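Home Robots > Guides > Set-Up and First Tasks

Zendlow Bench Gripper: Owner's Guide
Section 4. Plugs, switches and power strips
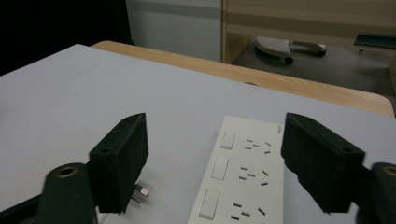
Fig. 4-1. Fingers either side of a switched power strip, plug lying to the left.

Read this section before you promise anybody that the gripper will do their plugging in. It can be taught to press a rocker switch. It can be taught to pick up a plug. Putting the plug into the socket is a separate matter, covered in 4.4, and you should keep your hopes low until you have tried it on your own bench with your own strip.

The hand-held gripper and the arm use the same fingers. You show the job with the hand-held one, and the arm tries to repeat it. Section 3 explains how to record and load a task.

4.1 Before you start

1. Unplug the power strip from the wall. Every task in this section is taught and tested on a dead strip.
2. Unplug the other end of any cord you will be using for practice. A loose plug should not lead to an appliance.
3. Clear the tabletop of cups, coins and paper clips.
4. Lay the strip flat with the switches facing up. Fix it down with double-sided tape or a clamp. A strip that slides will spoil every recording after the first one.
5. Check that both finger mounts are tight. Stop when the screw is snug. The threaded inserts will strip if you lean on them.

CAUTION: Do not run the arm on a live strip. The fingers are not rated as insulated tools, whatever the color or finish suggests.

NOTE: White strip on a pale table is hard going for the arm's vision. If it keeps missing the edge of the strip, put a sheet of dark paper underneath and teach the task again. Older recordings will not carry over to the new background, and we have not found a setting that makes them.

4.2 Pressing a switch

Start with this one. Of all the tasks in the section, it comes closest to being useful.

1. Close the fingers fully so that the tips meet.
2. Bring the tips over the raised half of the rocker.
3. Press straight down until the switch clicks, then lift straight up.
4. Repeat for each switch on the strip. Record each switch as its own task.
5. Save the set and run it from the arm at slow speed.

In the Multon workshop, Iveta Slanina ran the switch task 77 times on a taped-down strip. The arm missed 4. That is a fair result for a machine and a poor one for a light switch. If all you want is to turn a lamp on and off from another room, a timer or a remote socket costs less and does not miss.

NOTE: The arm does not know which way the rocker was set when it arrived. If someone has pressed it by hand in the meantime, the arm will press the side that is already down and report the task as done.

4.3 Picking up a plug

1. Lay the plug on its side within easy reach of the fingers, with the cord trailing away from the strip.
2. Open the fingers wider than the plug body.
3. Lower the fingers on either side of the body. Keep clear of the prongs.
4. Close slowly until the plug stops shifting, then lift a hand's width.
5. Hold still for a slow breath before setting it down. The recording needs a clear end.

CAUTION: Never grip by the prongs. They bend, and a bent prong can crack a socket from the inside where you will not see it.

Cords are the real trouble. A stiff cord turns the plug in the fingers as it comes up, and the arm carries on as if nothing had changed. Fidel Acuña in our support office suggests laying the cord in a loose curve and weighting it with a small beanbag. It helps. It also means a person has to come and arrange the cord before the machine can start, so decide for yourself how much work has been saved.

4.4 Inserting the plug (trial feature)

This task was added in November after many requests. It is switched off by default. To turn it on, go to Tasks, then Trial, and enter code 775.

1. Complete 4.3 and check that the prongs point straight down.
2. Move the plug over the socket farthest from the switch you taught last.
3. Lower until the prongs touch the face of the socket. Stop.
4. Turn the plug by small amounts until the prongs line up with the slots.
5. Push down. Open the fingers only when the plug is fully seated.

Expect step 4 to fail. You will do it by feel and hardly notice. The arm has no feel worth the name in this model, and it can't see the slots once the plug is over them. In our best run it seated the plug in 37 tries out of 77, on a strip with no other plugs in it. We did not try a crowded strip behind a sofa, where most people's strips are.

CAUTION: A half-seated plug leaves metal exposed. Look at the plug yourself after every attempt and before restoring power.

4.5 If it goes wrong

Arm presses beside the switch: strip has moved. Tape it down and record again.
Plug drops on lifting: grip nearer the middle of the body. Wipe the finger faces with a dry cloth.
Arm pushes hard on the socket and stalls: press Stop, lift by hand, check the prongs for bends.
Arm reports success with the plug on the table: known fault. No fix in this release.

Section revised 2018-09-20 by Nele Rieger. Unplugging is covered in Section 5.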